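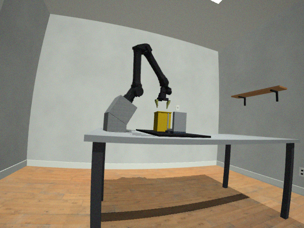
Zuleica Peixoto

Fashion Retail, Wednesday section
Handout: Size charts and why the dress came back

Bring this to the next meeting, along with one garment you bought online and regret. Everyone owns one. Gilmar Damasceno has offered to bring several.

Terms first

Body measurement: the size of the person.
Garment measurement: the size of the dress laid flat, doubled where needed.
Ease: the difference between them. A knit dress can have negative ease and still zip. A woven one with negative ease stays on the hanger and is resented.
Vanity sizing: printing a smaller number on a bigger dress. It costs the brand nothing, and the customer finds out in somebody else's fitting room.

Most charts give body measurements and don't say so. The shopper gets out a tape, measures a dress she likes, compares it with the chart and orders one size too large. Then she writes a review saying the brand runs big. The next shopper reads the review and sizes down.

The Arruda case

Arruda is a small dress shop with one buyer, Wagner Aguiar, and a stockroom you have to enter sideways. Last season it sold 1101 dresses online and took back 363. Work out the return rate before you read on. (Yes, it is almost a third. No, this is not the worst I've seen.)

The return form had a box for "reason," and the choices were Fit, Color, Changed Mind and Other. Fit won easily. It told Wagner nothing: too tight at the bust and too long at the knee both count as Fit, and they call for different fixes. He split the box into bust, waist, hip and length, and most of the complaints landed on the waist of a single style, a wrap dress from Flovex. The chart had been copied from the previous year's version, which had elastic.

One line of the chart was wrong. The shop had been planning to change its photographer. 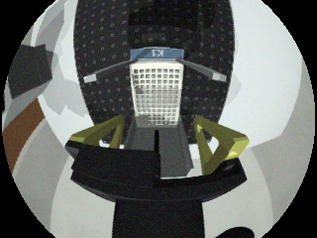 Writing a chart people will use

Say at the top whether the numbers are body or garment.
Name the fabric and whether it stretches. "A little give" is not a measurement.
State the model's height and the size she has on. If the dress is pinned at the back, say that too, or unpin it.
Put length from shoulder to hem. Customers care about this more than about any other number, especially if there are bleachers involved.
Recheck the chart whenever the supplier changes, and whenever the supplier swears nothing has changed.

For next time

Pick a dress from any online shop and rewrite its chart on one page. Part 2 of the assignment is to swap with a classmate and try to choose a size from what they wrote. Keep your complaints specific.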